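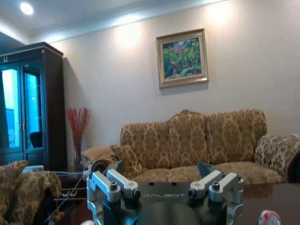
I've given the new auto-tagging in Urnik 2 a fair run over the weekend and I'd like someone to tell me what it's for. The release notes say it "understands your library" and lets you stop typing keywords. I pointed it at a folder of 586 pictures, house stuff mostly, the kind of thing I'd want to find again if I ever had to argue with an insurance company. It took the whole evening with the fan going full blast. Then I went looking for furniture. The tall dark cabinet with the glass doors came back as "doorway" and "telephone booth". The red branches in the clear vase next to it got "fire", and also "coral", and the ceiling light got "moon". None of these can be removed in bulk that I can find. You open each picture, click the tag, confirm, and go on to the next one. My old keywords are still there, but they're now mixed in with the machine ones in the same list, and the search box doesn't care which is which.

So before I roll back: is there a switch for this I've missed? And has anyone had results from it that were better than doing nothing?

Evelien Dewulf
Sun 22 September

Settings, Library, Analysis, untick "Suggest keywords". It's on by default after the upgrade. That stops it for new imports but leaves what it already wrote.

I don't think it's as bad as you say, though. I shoot mostly dogs and it finds dogs.

pinholepete

I'm sure it finds dogs. Every one of these finds dogs. Dogs are what they show in the demo.

Thanks for the switch. Do you know where it stores the tags? If they're in the database I can restore last week's copy and be done. If it wrote them into the files I'm going to be less polite.

Evelien Dewulf

Depends on whether you had "write metadata to files" on before the upgrade. If you did, the new version treats its own tags like yours and writes them out on the next sync. I found this out the slow way. My library sits on a Clanier box in the closet and the first sign of trouble was that the nightly backup wanted to copy everything again, because every single file had a new modified date.

greywhale

Wait, it touches the originals? On an upgrade? Without asking?

bracket_b

It asks. There's a panel in the upgrade wizard with a "Continue" button and a paragraph in small print. I went back and read it on the spare machine. It says keywords "may be kept in sync with your files". I clicked Continue like everybody does.

greywhale

"May be kept in sync" is a sentence written by someone who knew exactly what it would do.

Mine was on. So I have 586 files with a telephone booth in some of them. Lovely.

Evelien Dewulf

For the raw files it only writes sidecars, the little .xmp next to each one. JPEGs it writes into. So check what you've got before you panic. If it's mostly raw you can delete the sidecars that changed after the upgrade date and put back the old ones from backup.

pinholepete

They're JPEGs. It's a folder of house pictures, I wasn't going to shoot the dining room in raw.

Evelien Dewulf

Going to disagree with the mood in here a bit. I manage pictures for a small museum and we had years of scans with no keywords at all, and no money to pay anyone to do them. With the tagger on, a person looking for "boat" gets most of the boats and some bathtubs. Before, they got an empty page. If you're a careful person with a tidy library you're going to hate it. If you have a pile, it's a way into the pile.

What I do agree with is that the two kinds of keyword should never share a list. We keep ours in a separate catalog for exactly that reason.

Eglė Butkienė

How many is "most of the boats"? I'm asking seriously. Has anyone at the museum checked, or is it that you see a page full of boats and it feels like a lot? The ones it missed don't show up to complain.

Evelien Dewulf

That's a reasonable question. I checked one box of scans in March, with the beta. I sat down with the prints and the search results next to each other. It missed 10 pictures with a boat plainly in them, mostly ones where the boat was pulled up on land. I thought that was acceptable for something that cost us an afternoon. You may not.

I wouldn't use it for an insurance record. There you want the one cabinet, not most cabinets.

Eglė Butkienė

OK, that's the first actual check I've seen anyone mention, including the company. I still wouldn't pay for the upgrade on the strength of it, but fine.

My problem with "a way into the pile" is what happens in a few years. Someone inherits the museum catalog, sees the word "boat" on a record and assumes a person looked at it. You know it was the software because you were there. Does the separate catalog say so anywhere?

Evelien Dewulf

It's in the catalog name and in the handover notes. Whether the next person reads the notes, I can't promise.

Eglė Butkienė

Switch to Koster. No tagging, no cloud, no wizard, opens in a second. Been on it for years.

tinlid

Koster also can't read the keyword hierarchy from Urnik, so everything comes in flat. I tried it. "Places > Coast > North" turned into three separate words and I spent a month cleaning up. People always say "switch to Koster" in these threads like it's changing a lightbulb.

bracket_b

It reads them fine if you export with Rurari first and pick the pipe separator. It's in the Koster FAQ.

tinlid

Which version of Rurari? The current one dropped the pipe option. There's a drop-down with comma and semicolon and that's your lot.

bracket_b

Huh. I'm on an old one. Didn't know they'd taken it out. I can't see why you'd take that out.

tinlid

And that is why I'm not switching anything on a forum recommendation. No offense meant. Each of these programs works great for the person who set it up years ago and hasn't touched it.

Back to the files. Has anyone removed the machine tags from JPEGs without going one by one? I don't want to write over the files a second time with something I don't understand either.

Evelien Dewulf

Yes. The new version marks its own tags internally even though it doesn't show you. If you open a file in any metadata viewer you'll see the normal keyword list and then a second block with the same words and a score next to each. So in theory you can take everything in the second block, subtract it from the first, and you have your own keywords back.

I did it with a short script. Worked on a copy of the library first, compared, then did the real one. I can post it.

greywhale

What about words that are in both because I typed them AND it guessed them? If I had "cabinet" on a picture and it also guessed "cabinet", your subtraction throws mine away.

Evelien Dewulf

True. I hadn't thought about that one. In my case it guessed so little that I'd typed myself that I probably didn't notice. You'd need the old database to compare against.

greywhale

"Probably didn't notice" - you may want to go look.

Evelien Dewulf

Looking now. Give me a bit.

greywhale

If you have the old database AND a backup of the files then why script anything? Restore the lot, untick the box, move on.

pinholepete

Because I rotated and cropped a bunch of them on Saturday, after the upgrade, before I noticed. I know. But yes, that may be the cheaper option. Redoing some crops is an hour. Checking someone's script is longer, and at the end I'd have his word and mine that it worked.

Evelien Dewulf

Looked. I lost 6 keywords. All on pictures of the garden, it had guessed "tree" and so had I. Put them back by hand. The script is fixed now so that it reads the old database first, but I'd say do what pinholepete says if your backup is recent.

greywhale

Thanks for checking and for saying so.

Restored from Thursday's copy this evening. Files match on size and date, keywords are back to what I typed, the box is unticked. One thing for anybody else doing this: after the restore Urnik put up the same upgrade panel again with the same Continue button, and the tagging box was ticked again in the settings afterward. I had to untick it a second time before opening the library. So do it in that order, with the drive unplugged if yours is external.

I've written to support asking for separate lists and a way to delete machine tags in one go. So far I have an automatic reply thanking me for my enthusiasm.

Evelien Dewulf

I asked for the same thing during the beta. It was marked "planned". I'd add your request anyway, the count is public and they do seem to look at it.

Eglė Butkienė

Planned since March, then. I'll add mine, but I'm staying on the old version until it's in the release notes and one of you has tried it.

Evelien Dewulf

Does the old version still open a library once the new one has touched it? Mine says "created by a newer version" and quits.

bracket_b

No, it has to be the database from before the upgrade. There should be a copy next to the library file with "pre" in the name, unless you told the wizard to tidy up.

greywhale

I told the wizard to tidy up.

bracket_b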